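3.2 Small items and the entryway

Entryways take up little of a home's floor area but collect a large share of its small belongings. In the Prikura household survey, 2244 respondents were asked where they put their keys on coming home. The most common answers were a hook near the door, an open shelf and "wherever there is room." Over 20 percent used more than one of these places in the same week, and this group also reported the most time spent searching. We therefore treat the hook and the shelf as competing storage places, and look at how a key moves between them.
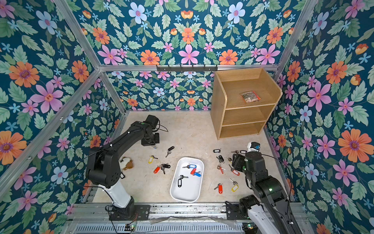
Figure 2. Entryway setting with hook rack, open shelf unit and keys.

Storage places differ in how much they ask of the person using them. A hook takes one item by its ring or loop and keeps it in view, while a shelf takes anything that fits and lets it pile up. In Figure 2 the black metal rack has all its hooks free – the keys are on the floor, and a small clear bag of dark and metallic items lies in the top compartment of the shelf unit. We code such a layout as "unsorted," whatever the amount of free space. The walls carry a dense floral paper, and the floor is pale beige, so dark items on the floor stand out more than they would against the print.

The coding scheme follows the one used in the Sutter apartments, with one change. Bags and pouches are now entered as a single item, whatever they hold. In the earlier Findia data their contents were listed separately, and coders often disagreed on small metal parts. Loose keys are still entered one by one, with a note on whether a tag is attached.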